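3.2 Schichtung und Loop-Dauer bei Veswood

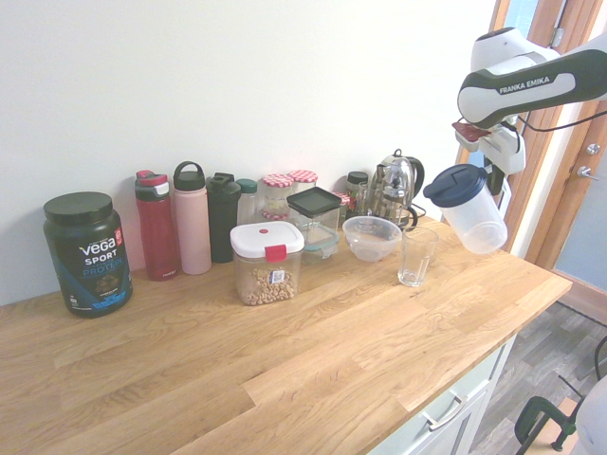

Abb. 4: Arbeitsplatte aus heller Eiche vor weißer Wand, links eine Dose Proteinpulver, rechts eine Tür.

Besonders ergiebig ist das zweite Album des Duos Veswood, das beim Kleinlabel Rundness erschienen ist. Unser Korpus umfasst 1.338 Loop-Einsätze aus 92 Stücken, und schon beim ersten Durchhören fiel auf, wie eigenwillig die beiden Musiker mit Wiederholung umgehen! Gitarrenfiguren setzen fast nie gemeinsam mit der Perkussion ein — sie schieben sich um ein Achtel, manchmal um eine punktierte Viertel dagegen, und genau daraus entsteht das federnde Gefühl, das die Hörer in unserer Befragung immer wieder hervorhoben.

In »Jaramillo« lässt sich das wunderbar verfolgen. Das Stück beginnt mit einem Vokalsample von 13 Schlägen Länge, über das nach und nach zwei Gitarren in geradem Takt gelegt werden. Erst in Takt 21 kommt der Bass hinzu, und zwar auf der unbetonten Zwei. Wer mitzählt, verliert hier zuverlässig den Faden (auch uns ging das beim Transkribieren mehrfach so).

»Zadon« arbeitet mit denselben Mitteln, allerdings deutlich dichter. Die Stimme wird in Silben zerlegt und übernimmt streckenweise die Rolle einer Trommel, während die Kuhglocke eine kleine Melodie andeutet. Auf die harmonische Seite dieser Verschränkung gehen wir in Abschnitt 3.3 ein.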